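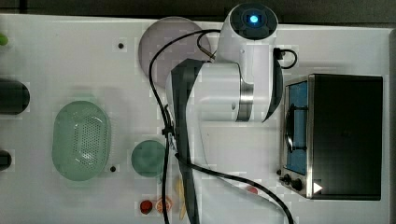
*The kitchen table in the club room, with the arm reaching over the tabletop, and the plate, colander and toaster oven around it.*

**Robotics club: kitchen table project, spring update**

The Prastemton Robotics Club has spent most of this term on one job, getting an arm to set out and clear a small kitchen table. The arm is called Wubshet, after a name one of the ninth graders put on the sign-up sheet. It replaced Boton, the small desktop arm we used for the block-stacking contest last year. Boton is still on the shelf and younger members can sign it out for practice during open lab.

The task list for this year's Pernis student challenge has four parts. The arm has to pick up a plate and put it down inside a marked area. It has to move a piece of food into a colander. It has to open the door of a toaster oven and close it again. The last part combines these, and the order is given to the team on the morning of the event. Teams may train on their own tables, but the judges move things before each run, so a program that only replays the same path will not score well.

We collect practice runs by having a student guide the arm through the task while the computer records the joint positions and the camera views. By the end of February we had 1408 usable runs. As of this writing we have 2705. A run is thrown out if the student stops partway, if an item leaves the table, or if the recording has gaps. The older runs with the first gripper settings have been kept in a separate folder and are not used for training.

Plates are going well. The arm approaches from the side and takes the rim, and it now does this from most starting positions. Food items are harder. The banana is long and tends to roll when it is gripped near one end, so the training group has been recording extra runs with it turned at different angles. The citrus slice is thin and lies flat. The arm has to come down very close to the tabletop to get hold of it, and for a while the safety limit stopped it just short. The limit has been adjusted and checked by the club adviser.

The oven door is still the weak point. In our last set of 100 test runs, the arm opened the door in 62 of them and closed it in 48. Most of the failures came from pulling straight back when the door needs to swing down. Two members are working on a slower version of that motion. The oven is never plugged in during club meetings, and the knobs are not part of the task.

Some practical notes for members:

- Put every item back in the tray at the end of a session. We lost most of a meeting in February looking for one cup.
- Check the cables before you start the arm. They should have enough slack to follow it to the far side of the table without catching on anything.
- Stay behind the tape line while the arm is powered. One person keeps a hand near the stop button at all times, and that person does not also run the computer.
- Write the table layout in the log before each batch. Runs without a layout note can't be sorted later.
- Wipe the table when you finish. Fingerprints and glare both show up in the camera views.

The club has $400 left in its equipment budget. Members voted to spend part of it on a second set of dishes in different colors, so that the training runs have more variety. The rest will be held for travel to the Pernis event.

Open lab is after school until 5:30 through the end of March. New members are welcome and do not need programming experience. Students who want to help record runs need a signed safety form, which is available at the front office or from the club adviser. Families are invited to the practice demonstration in the cafeteria in April. The time will be in the next newsletter.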